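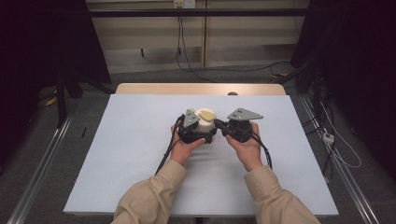 Tabletop Beverage Service: Revised Arrangements

The Bisgaard Building office has completed its review of the beverage service offered in the shared workrooms. The review was requested by tenants on the second floor, and its results apply to all rooms managed by Zostavby, including the Darnon Room. Members are asked to read the points below before the new arrangements take effect in August.

Pump Jugs

Each workroom will be supplied with 2 vacuum jugs, one for coffee and one for hot water. Jugs are to be carried by the handle and set down on a level surface before the lid is opened. Please do not carry a jug by its lid or by the pump lever. The cream-white models with the pale yellow lever remain in service for the present.

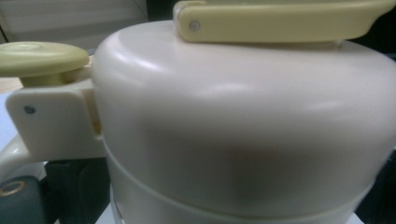 Lids, Containers and Small Items

Lids should be returned to the containers they came with. A number of white containers have been handed in at the front desk with lids that do not fit, and replacements from Hurard must be ordered in lots of 100. Glassware is to be rinsed and left upside down on the rack at the end of each session.

Tabletops should be wiped after use. Crumbs and specks collect quickly on the white surfaces,

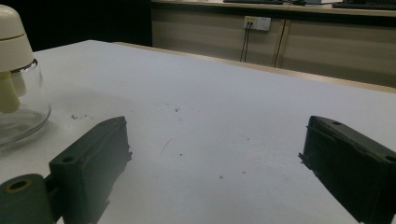
and a damp cloth is sufficient to remove them in most cases. Abrasive pads must not be used. Marks that remain after wiping may be reported to the front desk, and the table will be added to the quarterly cleaning schedule. The charge for a lost jug lid is 70 kroner, payable with the next room invoice.

Questions regarding supplies may be addressed in writing to Mogens Hallgrímsson, Building Services.

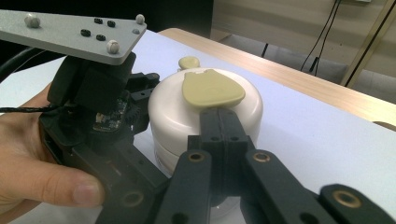 COPENHAGEN, 07/06/2025

The office confirms that the supply cupboard on the second floor will be restocked before the new arrangements begin. Tenants who require additional jugs for a meeting should submit the usual form 3 working days in advance, stating the room and the number of persons expected. Forms are available at the front desk.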